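Section 7: Fitting the Textured Panels

Read this section before you open the panel carton. The Panduden cabinet frame must be standing and leveled (Section 3) before any panel goes in. If the frame is still on its back, stop and finish that first. Panels fitted to a frame that is lying down tend to sit crooked once it is raised.

What you need

Panel carton, marked 2913 on the short side
Edge strips, packed flat in the same carton
Hardware bag 1211 (panel clips and screws)
Phillips screwdriver
Soft cloth, dry
Spirit level
Blanket or flattened carton to work on

Do not use a power driver for the panel clips. The screws are short and the holes strip easily.

Before you start

Let the panels rest in the room overnight, out of the carton and flat on the floor. Panels that come straight in from a cold truck or garage in December can bow slightly and may not seat in the groove. The bow normally goes away by morning.

Check the texture on both faces. One face is the show side and the other has the part sticker. Peel off the sticker only after you have checked it against the parts list on page 3.

Fitting a panel

1. Lay the blanket in front of the cabinet and set the panel on it, show side up.

2. Wipe the groove in the frame with the dry cloth. Sawdust left in the bottom of the groove will hold the panel up on one side.

3. Press an edge strip onto each long edge of the panel. Begin at the bottom corner and work toward the top with your thumb. The strip should be flush with the panel at both ends. If it overhangs, pull it off and start over. Do not trim it.

4. Lift the panel by its long edges and tip the top into the upper groove first. Push up until it stops.

5. Swing the bottom in and let the panel drop into the lower groove. It drops only a little – you will feel it more than see it.

6. Slide the panel sideways until the strip rests against the frame along its full height.

7. Fit the clips from the back, starting with the middle one. Turn each screw until the clip stops moving, then stop.

Note: In the Kushnir finish the grooves are painted and the fit is tighter. Rub a little candle wax along the lower groove if the panel will not slide.

CAUTION: Keep fingers out of the lower groove during step 5. The panel is heavier than it looks and drops without warning.

Checking the edge

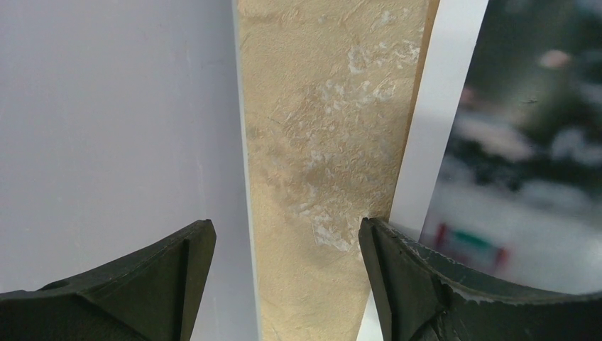 A panel that is seated correctly has an even edge from top to bottom. Stand to one side of the cabinet and look along the strip before tightening anything further. The beige texture should stand upright, and the bright white strip should run straight up and down where it meets the smooth pale surface. If the strip wanders or a dark line opens up at one end, loosen the clips, lift the panel out, and repeat from step 4. A dark line at the bottom usually means dirt in the groove. A dark line at the top usually means the cabinet is out of level, and no amount of adjusting the panel will fix it – go back to the feet.

Leave the clips slightly loose until every panel is in, then go around again and snug them up in the same order.

Sornis doors

If you bought the Sornis door set, fit the panels before hanging the doors. The hinges cover two of the clip positions and you will not be able to reach them afterward.

Cleaning the panels

Vacuum the textured face with a soft brush attachment, working up and down. Do not scrub across the texture. Marks on the edge strip can be wiped off with a damp cloth and a drop of dish soap. Dry the strip right away and keep water out of the groove.

Solvents, furniture polish, and melamine sponges will dull the strip and must not be used.

Replacing a strip

Spare strips are sold singly by Kosier. Order by the panel carton number, not by the cabinet name. Warm an old strip with your hand before peeling it so that it comes away in one piece.

Continue with Section 8, Shelf Supports.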